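Kurine textile cells: status and staffing changes

The two-arm handling cells at the Kurine returns site moved from trial to daily operation in November. Each cell takes small soft goods that come back from customers and sets them out for grading. The trial covered 956 items on the day shift. Results and the new staffing arrangement are summarized below.

Scope of work

The cells deal with one tabletop of goods at a time. Shirts, scarves and similar flat pieces are straightened, folded once where the item allows it, and placed for inspection. Shoes, coats and anything in sealed packaging stay on the manual line. Grading is still done by people. The arms do not assess stains, odor or wear, and there is no plan to change that this year.

What changes for staff

Six handlers have moved from unfolding and sorting to grading and cell support. Pay bands are unchanged for the first year and will be reviewed with the rest of the department. Leen Nimri leads the support group on days; the evening post is still open and has been advertised internally.

Cell support is a different kind of work from the old sorting bench. There is less reaching and lifting, and more standing and watching. Several operators reported sore feet and tired eyes in the first weeks, so rotation between support and grading is now fixed at 2 hours. The earlier practice of swapping by agreement has ended. Mats have been ordered from Skistiline.

Fault handling

Over 128 stops were logged during the trial. Most came from thin fabric, which the grippers either missed or picked up in two layers. 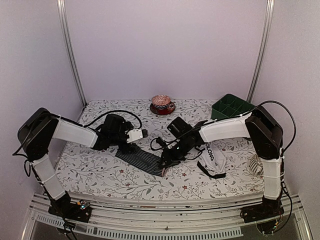 Stops are cleared by the support operator, who pauses the cell, resets the item by hand and restarts from the panel. Do not reach into the enclosure while the cell is running, even to remove a single sock. Repeat stops on the same item go to the manual line with a yellow tag.

The Sleiman logging software now records the reason for each stop. Operators should pick a code from the list - the free text field is for faults with no matching code. Questions on codes go to Suha Moussa in process engineering.

Training for the next group starts after the Grelance stock transfer is finished.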